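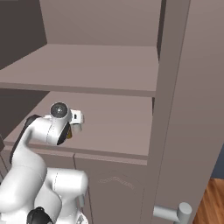
Kids > Build It > Robots at Home > How an Arm Learns a Shelf

Print this page | E-mail to a friend

How Does a Robot Arm Find the Shelf?

Hello again, builders! If you have ever reached into a cupboard in the dark for the cereal, you already know something about this job. Your hand goes slowly, your elbow bends without being told, and somehow you don't bump your knuckles (well, not every time).

A robot arm has to work all of that out with numbers. At the Skakgate workshop, where neighbors share the tools and the glue and quite often the cookies, Recep and Orhun are building an arm that can put things away in a cabinet. Before they let the real one near anybody's furniture, they practice on the computer, in a pretend room with a pretend cabinet. This is called a simulation, and it is a bit like a video game that follows the rules of the real world as closely as it can.

The arm is made of stiff pieces called links, and the places where they bend are called joints. Your own arm works this way too! Your forearm is a link, and your elbow is a joint. At the far end is the gripper, with fingers that open and close.

Now, the tricky part is the space between two shelves. The gripper has to go in low enough to miss the board above and high enough to miss the one below, and the elbow has to stay out of the way of the doors. Orhun's program, which he named Gollix after a very greedy goldfish, tried 126 different ways of reaching in. Only 11 of them got through without a bump, and one of those was so slow that Recep went and made a sandwich.

Try it yourself: put a sock on a low shelf, keep your wrist perfectly stiff, and reach for it. What does your elbow want to do? Try again with your wrist loose, and draw both ways on paper so you can compare them.

Back Next More Builds Ask Us Top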